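3.2 Collecting the laundry demonstrations

All demonstrations for the laundry task were recorded by remote control on the Kolport cell, a table with one arm mounted on each side. The operator moves a pair of smaller leader arms, and the joint angles of the leaders are sent to the two arms at the table. We also tried guiding the arms by hand, as was done for the single-arm tasks in the Rornon set. Hand guiding worked for picking up one item but was hard to do with two arms at once, and the operator's own hands and sleeves covered the cloth in many of the recordings. We dropped it for this task after the pilot.

The task is to move mixed clothing between the tabletop and a striped fabric bin with two loop handles, kept near the far edge of the table (Figure 4). Items include socks, shirts and other garments of different sizes. We did not fix the starting layout. Before each episode the operator dropped the items on the table and spread them with one sweep of the arm, so that pieces overlapped in ways we had not planned. In some episodes the bin already held clothing at the start, which changes how far a gripper can reach down before it touches something.

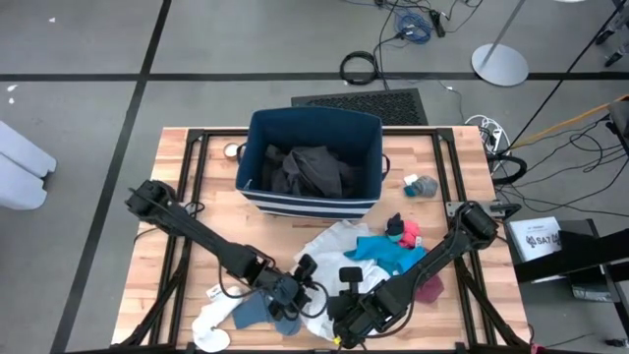 Figure 4. The laundry task on the Kolport cell. Both grippers are over the clothing, with the bin toward the far side of the table.

Operators were given 5 practice episodes, which were not kept. After that they were free to choose the order of items and which arm to use. The only written rule was that a large garment should be lifted clear of the smaller ones before being carried. Without this rule, pilot operators tended to drag shirts across the table - quick to do, but socks were pulled along and sometimes ended up on the floor.

In total we recorded 1,104 episodes. An episode was discarded if an item left the table, if the two arms touched hard enough to trigger the current limit, or if the operator stopped early. This left 648 episodes for training. The share lost is higher than in our other tasks. Most of the discarded episodes ended with contact between the arms, usually when both grippers were working on the same garment near the middle of the table. A larger spacing between the arm bases would reduce this, but then neither arm could reach the opposite corner.

We kept pauses in the data. Tymoshchuk smoothing, which we used in the earlier tasks to remove idle time, also removed the short waits in which an operator let a hanging garment settle before lowering it. Policies trained on the smoothed data released too soon. For the comparison in Section 4 we therefore use the raw timing throughout, and the Pleseck baseline was retrained on a subset of 300 episodes with the same timing.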